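### 3.2 Collecting demonstrations by remote control

All demonstrations were recorded with the Pronen teleoperation setup. The operator wears a headset and a pair of gloves, and the finger joints of each glove are mapped to the matching joints of the robot's hand. Wrist position comes from a tracker on the back of the glove. We scale wrist motion by 60 percent, which slows the arms down but made fine placement easier for new operators.

Each operator practiced for one session before recording. Demonstrations from practice were thrown out. Delia Durán recorded the first 100 episodes alone, and we used these to set the time limit and the reset procedure for everyone else. The final set has 1695 episodes across 3 tasks.

An episode starts when the operator presses the foot pedal and ends when it is pressed again. Between episodes the objects are moved by hand to new positions drawn from a printed list. The operator may use either hand for any object, and we did not correct for this in the data. Episodes in which an object left the table were kept but labeled as failures.

Figure 2 gives the view from the head camera in the pumpkin and plate task, with the fingertips of the left hand close to one of the two striped pumpkins. The mug is a distractor and stays on the table in every episode of this task.

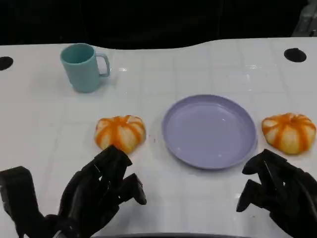 **Figure 2.** Head camera view, pumpkin and plate task. Both hands are at the near side of the table, and the plate is empty.

### 3.3 Filtering and resampling

Joint readings and camera images arrive at different rates, so we resample both to the slower of the two. Long pauses at the start of an episode are trimmed.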